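**Irker planning and control software: report to Clummont**
Aug 11, 2025
Prepared by Ruth Bermúdez

This report covers the work since our June update. The planner rewrite is finished and in daily use on the two-arm table. Perception is behind schedule. Spending is in line with the plan we agreed on.

## Planner

The old Irker planner treated the two arms as one large problem and solved for both at once. It gave good paths but stalled when both arms needed the middle of the table. The new version plans each arm separately and then checks the two paths against each other in time. If they conflict, one arm gets priority and the other is slowed or held back until the space is free. Priority goes to the arm that is already carrying something.

Asanka Kodikara wrote the conflict check and most of the tests for it. The tests run in simulation on every change to the code, and a change can't be merged if one fails. Two bugs got past them anyway. One was a rounding error in the joint limits that made the planner reject valid poses near the base. The other was a stale path left in the queue after a cancel, so the arm would start on its previous task when it was told to resume. Both are fixed and both now have tests.

We ran 173 sorting trials with the new planner. A trial counts as complete if every block ends up in the correct bin with no operator input. By that rule 111 trials were complete. Of those that failed, 19 were stopped by the planner and the rest were lost to perception or grasping.

## Work on the table

Most table time went to short moves in and over the bins, where the clearance around the gripper is smallest.

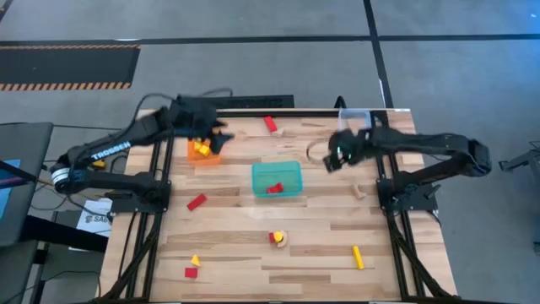 The two-arm table with the teal bin in the middle.

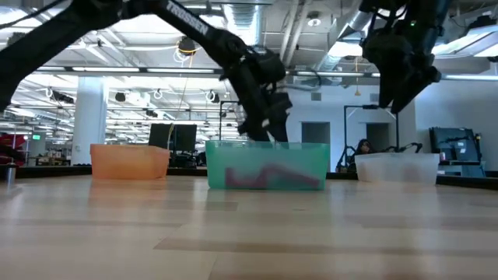 The controller now takes its speed limit from the planner for each section of a path. Before, there was one limit for the whole move, and we kept it low for the sake of the last few inches. Operators can still set an overall limit from the console, and the lower of the two always applies.

Force limits on the grippers are still set by hand. We tried tuning them from logged data and dropped it after a week. The logs didn't record motor current often enough to be useful. Logging has been changed to 30 samples per second for current, and we will try again when we have enough new data.

## Perception

Clear and tinted plastic is the main problem. The depth data through a bin wall is poor, and the block detector either misses what is inside or puts it at the wrong height. Blocks that touch each other are sometimes reported as one object. We have started labeling these cases separately so that we can measure them on their own.

The Louro detector was supposed to replace the current one by the end of this period. It runs, but it is too slow to share a computer with the planner. Options are a smaller model or a second machine. Asanka is testing the smaller model first.

## Tooling

Nandard, our replay tool, can now load a full trial and step through planner decisions next to the joint data. It has cut the time we spend looking for the cause of a failure. The user guide is only half written.

## Next period

- Finish the Louro speed tests and choose between the two options
- Repeat the sorting trials with the new detector
- Restart gripper force tuning from the new logs
- Complete the Nandard guide and send you a copy

We need one decision from you. If the smaller model isn't accurate enough, we would like to move money from the travel line to pay for a second computer. Please let me know if that needs a formal request.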